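Barnedbridge furniture bank may lose its building before winter

Barnedbridge – The furniture bank on Etusham Road, where families can get a used table, bed or armchair for a small fee, has to leave its building by the end of October. The town confirmed the decision this month, after the owner of the building informed the furniture bank in August that the lease will not be continued.

The furniture bank is run by Feyisa, a local charity which also gives out school coats and kitchen goods. According to the charity, 500 households in Barnedbridge and the villages near it received furniture last year. Most of them were moving from temporary housing into a first home of their own, and came with very little except clothes and bedding.

Feyisa has rented the lower floor of the old grain store for many years, at a price which was always below the market. The building was sold in spring. The new owner, a property company from Vuvgate, wants to change the whole building into apartments and says that work on the roof must begin before the weather becomes bad.

"We understand that an owner can do what he wants with his building," the charity wrote in a letter to its supporters. "But we asked for one more winter, and we received one more month. Winter is the time when the most people call us."
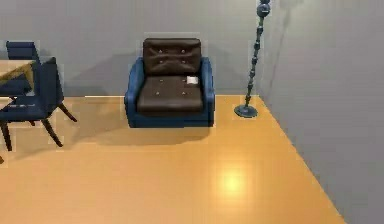

Illustration: Feyisa

The charity takes furniture from private homes, from hotels which are changing their rooms, and from relatives who must empty the house of a parent. Upholstered furniture is always the most difficult part. It needs a fire safety label, it takes a lot of space, and it can not be stored where the air is damp. Sofas and armchairs are also what families ask for most often, after beds. If Feyisa has to move into a smaller place, it will probably stop taking them for some time.

Customers pay between 5 and 50 dollars for one piece, depending on the size. Who can not pay gets a letter from the housing office and takes the furniture for free. The money from sales covers fuel for the van and the electricity bill. It was never enough for a normal rent, and the charity does not hide this.

In Etusham, a village at the other end of the same road, a similar furniture bank closed two years ago. Since then people from there have also come to Barnedbridge. The bus takes 50 minutes and does not carry large things, so many of them depend on the delivery round, which Feyisa does two times a week. The round will continue in October, but new requests from Etusham are not accepted at the moment.

What the town can offer

The town council discussed the matter in an open meeting which lasted until after 10 p.m. Many more residents came than usual, and the doors to the corridor were left open so that the people standing there could hear.

The housing office presented two possible places. The first is the former bus garage behind the railway station. It is large and has a wide gate for trucks, but there is no heating, and the floor must be repaired in several parts. The second is a group of rooms in the old primary school. These rooms are dry and warm, but they are on the upper floor and the building has no elevator. Heavy tables and wardrobes would have to be carried up by the stairs and later carried down again. 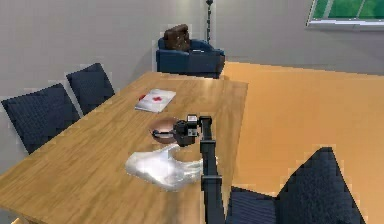

Dining tables are among the largest pieces a new place would need room for.

Feyisa said in the meeting that it prefers the garage, if the town pays for the floor. The charity would bring its own heaters for the office corner and keep the sofas out until the building is better closed against rain. The town has not said how much the repair would cost. An engineer is going to look at the garage, and his report should be ready before the council meets again.

Several council members were in favor of helping, but they did not agree about the way. One group wants a direct payment from the social budget, which already has less money than last year. Another group wants to give the garage for free and let the charity find donors for the repair. A third proposal, to ask the new owner for a longer period in exchange for a faster building permit, was taken back after the legal office said that the town is not allowed to make such an exchange.

The property company did not send anybody to the meeting. In a written answer to this newspaper it said that it values the work of the charity and has offered to pay for one truck on the day of the move. It also said that the date in the notice follows the contract, and that the former owner had told the tenants about the sale in time. Feyisa says it learned about the sale from a sign on the fence.

Less waste at the town dump

The discussion is also about waste. Before the furniture bank opened, large items stood on the sidewalks of Barnedbridge for days at the end of every month, when leases change. The waste department says that the situation became much better later, and it expects more calls for bulky waste if the furniture bank closes even for a short time. A pickup of bulky waste costs the household money, and a piece that is left on the street costs the town money.

At the meeting a woman from the north side of the town told how she moved with her children into an apartment without any furniture. They ate on the floor for the first weeks. She got a table, beds and a desk from the furniture bank, and she said that the desk was the thing that her older daughter needed the most for school. After this year she gave the children's beds back, so that another family can use them.

Other speakers were less sure about the plan. A shop owner from the station area said that he supports the charity, but that the street behind the station is narrow and trucks already block it in the morning. He asked for fixed hours for deliveries. Feyisa answered that it can agree to this, and that its van is small enough to turn inside the gate of the garage.

A resident of the old school street asked who will pay for the insurance if a public building is used. The housing office said this question is open for both places.

What happens next

Until the middle of October the furniture bank stays open at the normal hours, from 9 a.m. to 2 p.m. After that it will only give out furniture that is already reserved. Everything that is left has to be stored, and for this the charity is looking for dry garages, barns and empty shop rooms. Roughly 50 places of one car size would be necessary if nothing is sold before, but the charity hopes to need much less and has lowered the price of all wardrobes and shelves.

People who have reserved something are asked to pick it up soon, also if their new home is not completely ready. For those who have no car, the charity can bring the furniture inside the town for 5 dollars. Payment is in cash at the door or at the counter. 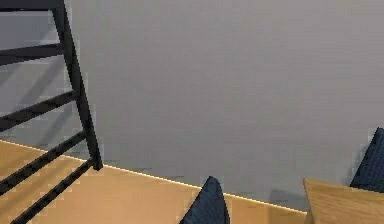
Can I still donate furniture now?
Only small pieces such as chairs, lamps and bedside tables are taken until the move, and you should call the furniture bank before you bring them. Beds, sofas and wardrobes will be accepted again when the new place is open.

Donations of money are possible at the counter and at the town library, where a box stands near the return desk. The charity says that the money will go first to the rent of a second van for the move and then to shelves, as the present shelves are fixed to the walls of the grain store and belong to the building.

Helpers are needed mostly for the last week of October. It is not necessary to be able to lift heavy things. There is also work with wrapping, writing labels and driving, and somebody must keep the list of which piece goes to which storage. Gloves are given out, but strong shoes should be brought from home. Minors can help if a parent signs the form, which can be picked up at the counter.

The council will take a decision about the garage in its October meeting. The meeting begins at 7 p.m. in the town hall and is open to the public. Residents who want to speak have to write their name on the list at the entrance before the beginning, and each speaker has 2 minutes. Written comments can be left at the housing office until noon on the same day.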